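Flumar 300 – Fontaine de nettoyage de pièces pour ateliers automobiles

Référence catalogue : Flumar 300
Gamme : Nettoyage et dégraissage
Marque : Sarska
Disponibilité : sur commande

Présentation

La fontaine Flumar 300 est destinée au nettoyage manuel des pièces mécaniques dans les garages, les centres de contrôle et d'entretien, les ateliers de carrosserie et les services de maintenance de flottes. Elle fonctionne avec un liquide dégraissant en phase aqueuse, sans solvant pétrolier, maintenu à température par une résistance immergée. Elle reçoit les étriers de frein, moyeux, carters, collecteurs, culasses de petite cylindrée, éléments de boîte de vitesses et pièces de visserie.

La cuve de travail et le réservoir sont deux ensembles séparables. Le liquide est aspiré dans le réservoir, dirigé vers le pinceau ou vers le bec orientable, puis retourne par gravité à travers un tamis et une cartouche filtrante. L'opérateur choisit la sortie au moyen d'un sélecteur placé à droite du bac. La commande de la pompe se fait au pied, ce qui laisse les deux mains libres pendant le brossage.

La Flumar 300 remplace dans notre catalogue l'ancienne version à minuterie mécanique. Les accessoires de cette dernière, à l'exception du couvercle, restent compatibles.

Construction

Le bac est réalisé en polyéthylène rotomoulé d'une seule pièce, sans soudure ni angle vif. Le fond nervuré conduit le liquide vers la bonde centrale et supporte une grille amovible en acier inoxydable. La charge admissible sur la grille est de 239 kg, répartie. Pour les pièces lourdes posées à l'aide d'un palan ou d'une grue d'atelier, il convient d'utiliser la grille renforcée proposée en option et d'accompagner la pièce jusqu'à son appui complet.

Le réservoir repose sur quatre roulettes, dont deux à frein. Il peut être dégagé par l'avant après déverrouillage des deux sauterelles latérales et débranchement du connecteur étanche. Une jauge de niveau est visible en façade. Un contact de sécurité coupe le chauffage lorsque le niveau descend sous le seuil minimal ; la remise en service s'effectue manuellement, après appoint.

Le couvercle est monté sur vérins et se referme par fusible thermique en cas d'élévation anormale de la température. Il doit rester fermé en dehors des périodes d'utilisation afin de limiter l'évaporation.

Gestion des déchets et propreté du poste

Le liquide usagé, les boues de fond de cuve, les cartouches filtrantes et les chiffons souillés sont des déchets dangereux. Ils doivent être stockés séparément, dans des contenants fermés et étiquetés, puis remis à un collecteur autorisé. L'exploitant conserve les bordereaux de suivi correspondants. Les cartouches sont à égoutter au-dessus du bac avant leur mise en fût.

Les déchets ordinaires de l'atelier relèvent d'une filière distincte. Les emballages de boisson, papiers et essuie-mains non souillés ne doivent être déposés ni dans le bac de la fontaine, ni dans les fûts réservés aux déchets dangereux. Un fragment de papier entraîné vers la bonde suffit à colmater le tamis et à provoquer l'arrêt de la pompe.

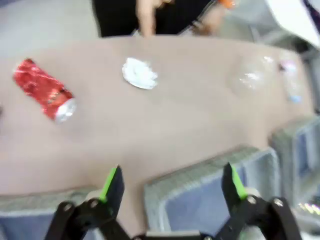
Canette en aluminium et papier froissé : déchets ordinaires, à trier séparément.

Nous recommandons d'installer à proximité immédiate de la fontaine un point de tri à deux contenants au minimum, identifiés par des couvercles de couleurs différentes. Le support mural Cornix, proposé parmi les accessoires, reçoit deux sacs et un dévidoir à essuie-mains. Il se fixe sur cloison maçonnée ou sur le montant latéral de la fontaine.

Caractéristiques techniques

Modèle : Flumar 300
Largeur utile du bac : 1 040 mm
Charge admissible sur la grille : 239 kg
Débit de la pompe : 18 l/min
Alimentation : 230 V monophasé
Température de travail : réglable, 28 °C minimum
Commande : pédale électrique
Filtration : tamis inox et cartouche remplaçable
Matériau du bac : polyéthylène rotomoulé
Grille : acier inoxydable, amovible
Éclairage : rampe à LED, en option

Les caractéristiques ci-dessus sont données à titre indicatif. Le constructeur se réserve le droit de les modifier sans préavis.

Équipement fourni

– Bac de travail avec couvercle sur vérins
– Réservoir sur roulettes avec jauge de niveau
– Pompe immergée et résistance chauffante
– Pinceau à circulation de liquide, poils synthétiques
– Bec orientable
– Pédale de commande avec câble gainé
– Une cartouche filtrante montée
– Notice d'installation et d'entretien en français

Le liquide dégraissant n'est pas compris. Il doit être commandé séparément, en bidon ou en fût, selon la fréquence d'utilisation prévue.

Accessoires et consommables

Grille renforcée. Recommandée pour les culasses et les ponts. Elle se pose directement sur les nervures du bac, sans outillage.

Panier à petites pièces. Maille fine, poignée rabattable. Convient à la visserie, aux soupapes et aux injecteurs démontés.

Pistolet de soufflage Damgaard. Raccord rapide, buse à débit limité. L'emploi d'air comprimé au-dessus du bac impose le port de lunettes de protection et la fermeture partielle du couvercle.

Support mural Cornix. Deux sacs et un dévidoir, visserie fournie.

Cartouche filtrante. Vendue à l'unité ou par lot. Son remplacement est à prévoir dès que le débit au pinceau diminue de façon sensible, tamis propre.

Installation et mise en service

La fontaine doit être placée sur un sol plan, résistant aux hydrocarbures et, de préférence, muni d'une rétention. Un dégagement suffisant est à prévoir à l'avant pour la sortie du réservoir. Le raccordement électrique s'effectue sur une prise avec terre, protégée par un dispositif différentiel conforme à la réglementation en vigueur. L'usage d'une rallonge est déconseillé et celui d'une multiprise est proscrit.

Le premier remplissage se fait à froid, couvercle ouvert, jusqu'au repère supérieur de la jauge. Le chauffage est ensuite enclenché, la température de travail étant atteinte après quelques heures selon les conditions ambiantes. Les ateliers qui souhaitent disposer d'un liquide à température dès l'ouverture peuvent utiliser le programmateur intégré, réglé en usine sur 6 h 30.

La mise en service par un technicien Sarska est facultative. Elle comprend la vérification de l'installation, le remplissage, le contrôle des sécurités et une formation des opérateurs sur leur poste.

Entretien courant

Le tamis est à contrôler chaque jour et à rincer au pinceau. Le niveau est à compléter à chaud, avec un mélange préparé à la concentration indiquée sur la fiche du produit. Les huiles surnageantes sont retirées au moyen d'un boudin absorbant, après une nuit d'arrêt de la pompe.

La vidange complète dépend de la charge en graisses et de la nature des pièces traitées. À titre de repère, un atelier de mécanique générale peut compter sur près de 300 heures d'utilisation effective entre deux vidanges. Les ateliers traitant principalement des organes de freinage constateront un encrassement plus rapide du fond de cuve – les boues y sont plus denses – et adapteront la fréquence en conséquence.

Avant toute intervention sur la pompe ou sur la résistance, la fontaine doit être débranchée et le liquide ramené à température ambiante.

Sécurité des opérateurs

Le port de gants résistants aux produits chimiques, de lunettes et d'un tablier est obligatoire pendant le nettoyage. La fiche de données de sécurité du liquide employé doit être tenue à disposition au poste. L'introduction de carburant, de diluant ou de tout produit inflammable dans la fontaine est interdite et entraîne l'annulation de la garantie. Il est également interdit de manger ou de boire au poste de nettoyage.

Garantie et service après-vente

La fontaine Flumar 300 est garantie deux ans, pièces et main-d'œuvre, à compter de la date de livraison. Les pinceaux, cartouches, joints et roulettes, considérés comme pièces d'usure, sont exclus de cette garantie. Les pièces détachées sont suivies pendant dix ans après l'arrêt de fabrication du modèle.

Les demandes d'intervention sont à adresser au service après-vente Sarska, en précisant le numéro de série porté sur la plaque fixée à l'arrière du réservoir. Un contrat d'entretien annuel peut être souscrit à la commande ou en cours de garantie ; les visites sont programmées en mai pour les contrats souscrits au premier trimestre.

Livraison

L'appareil est livré sur palette, bac et réservoir assemblés, le couvercle étant emballé à part. Le déchargement est à la charge du client, sauf demande de hayon formulée à la commande. Toute avarie constatée doit être portée sur le bon de transport et confirmée par écrit au transporteur dans les délais légaux.

Contact commercial, équipements de garage : Svyatoslav Horobets, service Nettoyage et dégraissage. Les devis sont établis sur demande et tiennent compte des accessoires, du liquide et, le cas échéant, de la mise en service sur site.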